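Hanger swap is back at the Patrício laundry room this October

Bring your spares, take what you need

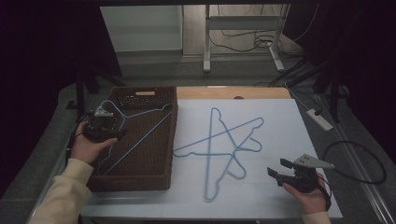 I finally got around to sorting my own closet for this one, and wow, I had no idea how many wire hangers a single person can pile up. Mine are all going in the bin by the folding table, and if you live in the building (or across the street at Dutach Court, you're invited too!) I hope yours will as well.

The swap opens at 2 in the afternoon in Room 101, same place as the spring one. We moved 300 hangers that time, mostly the thin wire kind, and they went fast — the padded ones were gone before I'd even hung up my coat. Untangle yours before you come, please. I spent a good part of last spring pulling hooks apart, and my fingers still remember it.

Baskets are welcome too. A wicker one with tall sides holds a lot of hangers and doesn't snag the way a plastic bag does, so if you have one you're done with, put it out with the rest.

Anything bent out of shape goes in the scrap box by the door. Retuvlow, the metal recycler on the corner, takes that box for free when we lock up. Coffee is 15 cents a cup again, and yes, I'm making the cinnamon rolls. Come early if you want one with icing!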